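4.2 What we learned from the lamp tests

I'll own up to a bias before I go any further: I like a bright picture, and I went into this part of the study fairly sure that most people would too. We ran the Gandix projector in the long meeting room at Vaughan, blinds up, and asked people to read a page of small text from the back row. Each of them did it twice, once in the full lamp setting and once in the eco one. We ended up with 273 usable readings after I'd thrown out the ones where somebody had wandered off to get a coffee (it happens!).

The full setting did win on reading speed, but by so little that I had to check the sums again. What people grumbled about was the fan. On full it was loud enough that a few of them asked me to repeat the instructions - and I was standing right next to them. The maker gives a lamp life of 4000 hours in eco, and we came nowhere near testing that, so please don't quote us on it.

Colour was a messier business. The Bredance screen has a slight grey coating and the older Billow one is plain white, and skin tones looked quite different on the two. I'd have liked to try a third.

For the still pictures we used a mixed set of 119 slides, mostly charts and rendered rooms.

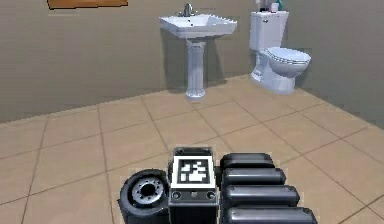
Figure 6. Rendered bathroom with a pedestal sink and tiled floor.

Plain walls like these were where people spotted uneven brightness soonest, while the busy charts hid it nicely. I've kept the scores for the two kinds of slide apart in the next section, so the table there is longer than I'd like.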